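I have wanted a proper metal bin for my bench for years, and for years I made do with cake pans, a dishpan, and the lid of a storage tote. The dishpan cracked in the spring. So I finally bought the big Riseo open bin, the gray sheet-metal one with the sloping sides, and I have been using it for three months now and I am so happy with it that my family has asked me to talk about something else at dinner. You get to hear it instead!

Quick background if you're new here. I fix small things, I take apart old lamps and door hardware, and I sort an awful lot of screws. Most of what comes through my workroom arrives in coffee cans and shoe boxes from estate sales around Miltwood, and the first thing I do with any of it is tip it all out and see what I've got. That one step is what I wanted a bin for. Sorting on a bare tabletop means half of it ends up in the carpet, and I have dark charcoal carpet in there (I know, I know, it came with the room), which swallows a black screw like it was never born.

## What it is

A big open box made of sheet metal, gray all over, wider at the top than at the bottom. No lid, no dividers, no handles that fold or click. Mine measures 22 inches across the opening at its widest and it weighs 13 pounds. Riseo makes a smaller one as well, and I nearly bought that to save table space. Please don't do what I nearly did. A small bin full of hardware is just a bowl. You need bare floor in the bottom to push things around on, and the big one has plenty.

I paid full price for it at the hardware counter in Miltwood, carried it to the car myself, and had to put it down twice.

## The slopes

I'm going to go on about the walls for a while because they are the reason I'm writing this.

My dishpan had walls that went nearly straight up, with a tight little curve at the bottom, and everything small collected in that curve. Washers would stand on edge in there. You'd be digging at them with a fingernail. The Riseo's sides lean outward, so when you reach in you can lay your whole hand against the wall and sweep a piece up it until it's out at the rim and you can pinch it. No digging! With flat things (washers, little brass plates, hinge leaves) I slide them up the side with one finger and they're in my palm before I've thought about it.

It also means light gets in. I have one lamp on an arm and a window behind me, and in the dishpan there was always one dark side where the wall threw a shadow. The leaning walls let the lamp reach right into the corners. My eyes are not what they were and this has made more difference to me than the size has.

The other half of it is what happens when you drop something. It hits the slope and rolls back down to the bottom. I have dropped an embarrassing number of set screws in the past few months and the bin has caught nearly all of them.

## Pouring out

Good, with a trick to it. The first time I tipped the bin to empty it I held it square, with one long side down, and the screws came off in a sheet as wide as the bin and went everywhere except the jar. What you want to do is turn it so one corner points at the jar and tip from there. The walls steer everything into a nice stream. A wide-mouth jar is fine, and for anything narrower I roll up a piece of cardboard for a funnel.

It is heavy to tip with a full load. I do it standing up, with the far side resting on my hip. If you have bad wrists, scoop most of it out first with a dustpan (a clean one that lives in the workroom).

## Noise

Yes. It's loud. A coffee can of wood screws going into a bare metal bin sounds like a car accident, and the first evening I did it somebody came running down the hall. I cut a piece of old felt to fit the bottom and I put it in for the pouring part, then whip it out once everything is in. You don't want to sort on felt, things stick in it and won't slide. I thought about gluing a pad underneath as well, and then decided a folded dish towel between bin and table was plenty.

Speaking of which, put something underneath if your table is nice. Mine has a light wooden top and the bin's bottom edges are not sharp, but it's a lot of weight to drag across wood every day. I had one gray smudge that came off with a pencil eraser, and since then I lift it instead of shoving it.

## Edges and finish

I ran a cotton rag along every edge the day I got it home, which I do with anything made of sheet metal, and it snagged in one spot near a back corner. Two passes with a fine file and it was fine. At this price I'd have liked it to be done for me, and I took a little off my score. The rest of the edges were smooth from the start.

The inside surface is plain and even, and pieces slide on it nicely. I've wiped it out with a damp cloth, with mineral spirits, and once with dish soap after an oily batch of old lock parts. So far it looks the way it did, apart from fine scratches on the bottom. I expect scratches, I bought it to throw iron in.

Magnets are worth a mention. I stick a magnetic bowl to the outside of the wall when I'm pulling out the steel from the brass, and it holds on mine. Then I drag a second magnet in a sandwich bag over the pile, lift the bag off, and peel it inside out over a jar. It's the best five minutes of the whole job and I sometimes save it for the end as a treat.

## Compared to the Sirnurholm tray

I borrowed a Sirnurholm parts tray for a week before buying anything, so I can compare the two fairly. The Sirnurholm is lighter, it's shallow, and it has a lip on one end for pouring that works beautifully, much better than my corner trick. If you mostly handle small batches, a handful of this and a handful of that, I think you'd like it more than the Riseo and you'd have your table back.

Where it lost me was depth. The walls are so low that a good stir sends pieces over the side, and I am a stirrer. The Riseo is 8 inches deep and I can really get in there with both hands — no holding back, no herding things away from the edge. I also like that I can leave a half-finished batch in it overnight and carry the whole thing to the shelf without losing any.
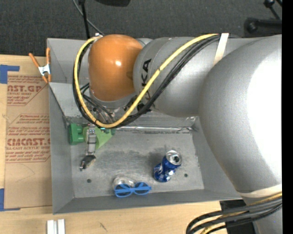

*Reading time: 8 minutes*

## Small things I've noticed

The long smooth wall is my favorite working side. I park whatever I'm hunting for up against it, so if I need a matched set of screws I slide each one over as I find it and the pile builds up along the bottom of the slope. Doing this on a tabletop I'd lose track, bump the table, and start over.

It's a decent place to do messy jobs that have nothing to do with sorting. I've taken a lamp socket apart over it so the springs had somewhere to land. I mixed potting soil in it one Sunday-ish sort of afternoon in October, and the sloping sides were lovely for that too, you can just keep folding the stuff down into the middle. Wash it well and dry it straight away if you do. I don't trust any sheet metal left standing with damp dirt in it, whatever the finish.

Gray turns out to be a good color to sort on. Brass jumps out, black screws jump out, rust jumps out. Bright zinc is harder and I have to move my head around a bit to catch the shine. For a batch that's nearly all zinc I lay a sheet of dark construction paper in the bottom.

It does take up the table. There's no way around it. When the bin is out, that's what the table is for, and anything else I'm working on goes to the windowsill. It doesn't fold or nest inside anything I own, so when I'm done it stands on its side next to the filing cabinet.

## Who I'd send to buy one

Anybody who regularly has to find one thing in a heap of other things. Button people! Bead people, if your beads are on the large side. Folks who buy mixed hardware by the pound. If you have kids with a serious brick collection I'd think hard about it, although put the felt in first for the sake of the household.

I wouldn't bother if you sort something twice a year. A rimmed baking sheet will do you fine and you already have one.

## My score

Four and a half out of five. I'd knock the half off for the snag on the edge and the missing pour spout. If Riseo ever puts the Sirnurholm's lip on this bin I'll buy it again the same day and give this one to my sister, who has been hinting.

Next up is a set of stacking jars I've been filling out of it. I'm still making up my mind about the lids.

*Posted 17 October 2026*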